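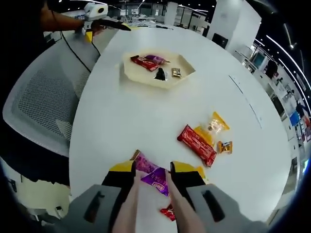

초콜릿 표면이 하얗게 되었습니다. 먹어도 됩니까? 그리고 사탕과 같이 보관하는 방법이 궁금합니다

생활 > 식품 보관 > 과자, 사탕, 초콜릿
조회 765

나탈리나 메시나 Natalina Messina

안녕하세요. 한국어로 긴 글을 쓰는 것은 아직 조금 어렵습니다. 틀린 표현이 있으면 이해해 주시기 바랍니다.

저는 동네 언어 교환 모임에서 간식을 준비하는 일을 맡고 있습니다. 모임 이름은 부아자(Bouazza)이고, 한 달에 두 번 저녁 7시에 모입니다. 3월에 고향에 다녀오면서 초콜릿과 사탕을 꽤 많이 사 왔습니다. 한 번에 다 먹을 수 없어서 큰 플라스틱 통에 모두 넣고 부엌 찬장 위 칸에 두었습니다. 찬장 옆에 가스레인지가 있습니다. 지금 생각하면 좋은 자리가 아니었던 것 같습니다.

어제 통을 열었는데 세 가지 문제를 발견했습니다.

첫째, 다크 초콜릿의 표면에 하얀 것이 생겼습니다. 얼룩처럼 보이는 부분도 있고, 전체가 뿌옇게 된 것도 있습니다. 곰팡이인지 아닌지 저는 구별할 수 없습니다. 냄새는 평소와 같습니다. 유통기한은 아직 다섯 달 남았습니다.

둘째, 개별 포장된 과일 사탕이 포장지에 붙었습니다. 포장지를 벗기면 종이가 조금 남습니다. 물에 살짝 씻어서 먹었더니 맛은 괜찮았지만, 모임에서 손님에게 그렇게 드릴 수는 없습니다.

셋째, 밀크 초콜릿에서 박하 맛이 납니다. 같은 통에 박하사탕이 한 봉지 들어 있었습니다. 봉지는 집게로 닫아 두었는데 이렇게 될 줄 몰랐습니다. 남편은 오히려 맛있다고 합니다만 저는 싫습니다.

그래서 질문을 드립니다. 하얗게 된 초콜릿을 먹어도 됩니까? 냉장고에 넣는 것이 좋습니까, 넣지 않는 것이 좋습니까? 인터넷에서 찾아보면 어떤 사람은 꼭 넣으라고 하고 어떤 사람은 절대로 넣지 말라고 합니다. 제 부엌은 여름에 낮 기온이 35도까지 올라간 적이 있습니다. 에어컨은 거실에만 있습니다. 김치냉장고는 없습니다.

하나 더 있습니다. 이미 하얗게 된 초콜릿이 500그램입니다. 버리기에는 너무 아깝습니다. 사용하는 방법이 있으면 가르쳐 주시면 감사하겠습니다.

추가합니다. 댓글에서 물어보신 분이 계셔서 씁니다. 초콜릿 안에 견과류가 들어 있는 것은 두 개뿐이고, 나머지는 아무것도 들어 있지 않습니다. 크림이 들어 있는 것은 벌써 다 먹었습니다.

유핀 타나사른 Yupin Tanasarn
질문자가 채택한 답변

나탈리나 님, 안녕하세요. 저는 태국에서 왔고, 더운 나라에서 자랐기 때문에 녹은 초콜릿에 대한 경험이 많습니다. 예전에 웰레오(Welleo)라는 작은 디저트 가게에서 일한 적도 있습니다. 제가 아는 만큼 순서대로 쓰겠습니다.

하얀 것에 대하여

쓰신 내용만 읽으면 곰팡이보다는 '블룸'이라고 부르는 현상일 가능성이 높습니다. 블룸에는 두 종류가 있습니다. 하나는 지방 블룸입니다. 초콜릿이 따뜻해지면 카카오버터가 조금 녹아서 표면으로 나오고, 다시 식으면서 하얗게 굳습니다. 가스레인지 옆의 찬장이라고 하셨으니 저는 먼저 이것을 의심합니다. 다른 하나는 설탕 블룸입니다. 표면에 물기가 생겨서 설탕이 녹고, 물기가 마른 다음에 설탕만 남는 것입니다.

집에서 간단히 구별할 수 있습니다. 손가락으로 하얀 부분을 몇 초 동안 가만히 문질러 보십시오. 체온 때문에 미끈미끈하게 녹으면서 하얀색이 없어지면 지방 블룸입니다. 까칠까칠한 느낌이 그대로 있으면 설탕 블룸일 것입니다. 어느 쪽이든 몸에 해로운 것은 아닙니다. 다만 입안에서 녹는 느낌이 나빠지고, 부스러지기 쉽습니다.

그러나 솜털처럼 보이거나, 초록색이나 회색이 섞여 있거나, 퀴퀴한 냄새가 나면 드시지 마십시오. 견과류가 들어 있는 두 개는 따로 확인하시는 것이 좋겠습니다. 견과류 기름은 오래되면 쓴맛이 나고 크레용 같은 냄새가 납니다. 그런 것은 유통기한이 남아 있어도 저는 버립니다.

냉장고에 대하여

사람들의 말이 서로 다른 것은 각자의 집이 다르기 때문이라고 생각합니다. 봄과 가을에는 서늘하고 어두운 방이 제일 좋습니다. 저는 북쪽 방의 옷장 아래 칸에 둡니다. 옷장에 나프탈렌이 있으면 안 됩니다. 초콜릿은 냄새를 매우 잘 흡수합니다.

그런데 여름에 부엌이 35도라면 다른 선택이 없습니다. 냉장고에 넣으십시오. 그 온도에서는 보통 초콜릿이 모양을 유지하지 못합니다. 대신 다음과 같이 하시면 실패가 적습니다.

초콜릿을 원래 포장 그대로 지퍼백에 넣고 공기를 뺍니다. 그 지퍼백을 뚜껑이 있는 밀폐용기에 한 번 더 넣습니다. 냉장고 문 쪽은 온도가 자주 변하니까 야채칸에 둡니다. 김치와는 제일 먼 곳이 좋습니다.

꺼낼 때가 더 중요합니다. 용기를 꺼내서 뚜껑을 열지 말고 그대로 식탁 위에 둡니다. 저는 40분을 기다립니다. 차가운 초콜릿을 바로 열면 공기 중의 수분이 표면에 맺히고, 나중에 설탕 블룸이 됩니다. 모임이 7시라면 6시쯤 꺼내 놓으시면 충분합니다. 그리고 한 번 꺼낸 것은 다시 넣지 않도록 조금씩 나누어 담는 것을 추천합니다.

사탕에 대하여

딱딱한 사탕은 초콜릿과 성격이 다릅니다. 사탕의 적은 열보다 습기입니다. 설탕이 공기 중의 물을 잡아당겨서 겉이 끈적끈적해지고 포장지에 붙습니다. 유리병처럼 꽉 닫히는 그릇에 넣고, 김을 먹은 뒤에 나오는 건조제를 같이 넣으면 좋습니다. 건조제는 새것이어야 하고, 어린이가 있는 집이라면 병 바닥에 테이프로 붙여 두십시오.

벌써 붙은 사탕은 냉동실에 잠깐 넣었다가 벗기면 종이가 조금 더 잘 떨어집니다. 항상 되는 것은 아닙니다. 저는 반 정도 성공합니다. 종이가 끝까지 남는 것은 손님에게 드리지 마시고, 뜨거운 홍차에 넣는 것도 권하지 않습니다. 인쇄된 종이가 같이 들어갈 수 있으니까요.

박하사탕은 반드시 혼자 두어야 합니다. 비닐봉지를 집게로 닫는 것은 향을 막지 못합니다. 커피맛 사탕과 계피 사탕도 마찬가지입니다. 젤리도 따로 두십시오. 젤리는 수분이 있어서 딱딱한 사탕과 같은 병에 넣으면 젤리는 굳고 사탕은 녹습니다.

남은 500그램에 대하여

녹이면 하얀 것은 보이지 않게 됩니다. 제일 쉬운 것은 핫초코입니다. 우유를 작은 냄비에 데우고, 잘게 썬 초콜릿을 넣어 저으면 됩니다. 다크 초콜릿이면 소금을 아주 조금 넣어 보십시오. 브라우니도 좋습니다. 밀크 초콜릿의 박하 향은 없앨 수 없습니다. 차라리 핫초코에 넣어서 박하 핫초코라고 부르면 남편분이 기뻐하실 것 같습니다.

다시 굳혀서 판 초콜릿으로 만드는 것은 온도 조절이 필요합니다. 그냥 녹여서 굳히면 또 하얗게 됩니다. 온도계가 없으면 하지 않는 편이 마음이 편합니다.

나탈리나 메시나
유핀 님, 이렇게 자세히 써 주셔서 정말 감사합니다. 손가락으로 문질러 보았는데 미끈미끈하게 녹았습니다. 지방 블룸인 것 같습니다. 견과류가 있는 것 중에 하나는 냄새가 이상해서 버렸습니다. 한 가지만 더 여쭙겠습니다. 냉동실에 오래 두는 것은 어떻습니까?

유핀 타나사른
가능합니다. 다만 냉동실에서 바로 실온으로 꺼내지 마시고, 하룻밤 냉장실에 두었다가 꺼내십시오. 크림이 들어 있는 초콜릿은 안이 갈라질 수 있습니다. 저는 여름이 아주 길 때만 그렇게 합니다.

알기르다스 셉 Algirdas Sepp

저는 그냥 먹습니다. 하얀 초콜릿을 십 년 이상 먹었는데 아무 일도 없었습니다. 할머니 집에 있는 초콜릿은 항상 하얬습니다. 어렸을 때는 그것이 원래 색깔이라고 생각했습니다.

냉장고는 반대합니다. 우리 집 냉장고에 넣으면 초콜릿에서 마늘 냄새가 납니다. 밀폐용기에 넣어도 납니다. 용기가 낡아서 그럴 수도 있습니다. 여름에는 초콜릿을 사지 않고 사탕만 사면 문제가 없습니다.

노르문드스 카이리스 Normunds Kairys

위의 답변이 충분해서 저는 통에 대해서만 쓰겠습니다.

큰 통 하나에 전부 넣으면 열 때마다 모든 과자가 공기를 만납니다. 저는 코스툼(Costum)이라는 상표의 네모난 밀폐용기를 씁니다. 작은 크기로 여러 개를 샀습니다. 뚜껑에 고무가 있는 것이면 다른 상표도 상관없습니다. 뚜껑에 마스킹 테이프를 붙이고 종류와 유통기한을 적어 둡니다. 개별 포장된 과자는 겉봉지를 버리면 유통기한을 알 수 없게 되는 경우가 많습니다. 겉봉지에서 그 부분을 가위로 잘라서 같이 넣는 것도 방법입니다. 알레르기 표시도 같은 이유로 잘라 둡니다. 모임에 새로운 사람이 오면 땅콩이 들어 있는지 꼭 물어봅니다.

고무는 가끔 빼서 씻어야 합니다. 박하 냄새가 고무에 남습니다. 저는 베이킹소다를 푼 따뜻한 물에 하룻밤 담근 다음 그늘에서 말립니다. 완전히 마르기 전에 사탕을 넣으면 처음의 문제가 다시 생깁니다.

그리고 찬장의 위치 말씀인데, 위 칸은 가스레인지가 옆에 없어도 따뜻합니다. 더운 공기가 위로 올라가니까요. 제일 아래 칸의 벽 쪽으로 옮기시고, 식기세척기나 냉장고의 옆은 피하십시오. 냉장고 바깥 옆면도 생각보다 뜨겁습니다. 저는 그것을 모르고 우티테오(Wutiteo) 시장에서 산 캐러멜을 한 봉지 전부 녹인 적이 있습니다. 캐러멜이 하나의 큰 덩어리가 되어서 칼로 잘라 먹었습니다.

나탈리나 메시나
노르문드스 님, 감사합니다. 겉봉지를 자르는 방법은 오늘부터 하겠습니다. 박하사탕은 유리병으로 옮겼고 찬장 아래 칸도 비웠습니다. 플라스틱 통은 아직 박하 냄새가 나서 베란다에 열어 두었습니다.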